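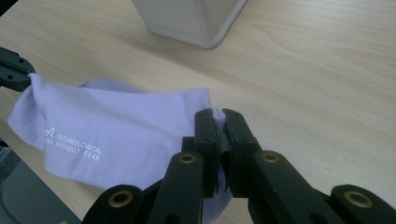 Según Pin-yu Ko, lo más difícil de estudiar con una enfermedad crónica es pedir la misma prórroga por cuarta vez a un profesor que ya la concedió tres. Lo cuenta en la cafetería de la facultad, entre una clase de contabilidad y una reunión de Gakine, el grupo de apoyo que puso en marcha en abril con otros 4 alumnos de empresariales.

Gakine no tiene local. Se reúne en un aula prestada del edificio Milton y, cuando alguien no puede salir de casa, por videollamada. Los encuentros duran una hora. Se habla de horarios, de medicación, de cómo explicar una baja en una entrevista de prácticas. No hay médicos en la sala y el grupo no da consejos clínicos — esa norma se acordó el primer día.

El dinero llegó después. La fundación Vulham concedió al grupo 1.000 euros, que se han ido en imprimir una guía para alumnos de primer curso y en pagar los taxis de quienes salen tarde del hospital.
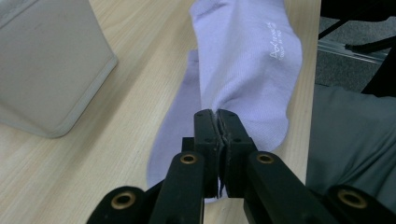 Lila, el color de la temporada.

Igor Dvořáček, de tercero, entró en Gakine tras perder casi un semestre. Llevaba meses sin decir nada en clase. «Pensaba que si lo contaba me quitarían del proyecto», explica. Ahora redacta los correos que otros no se atreven a enviar y guarda un archivo con las respuestas de cada departamento. Algunas son amables. Otras remiten a un formulario que ya no existe.

El grupo ha pedido a la facultad 3 cambios: un plazo único para justificar ausencias, exámenes de recuperación sin tasa y una persona de contacto fija. El primero se aplicará el próximo curso. Los otros dos siguen pendientes de respuesta.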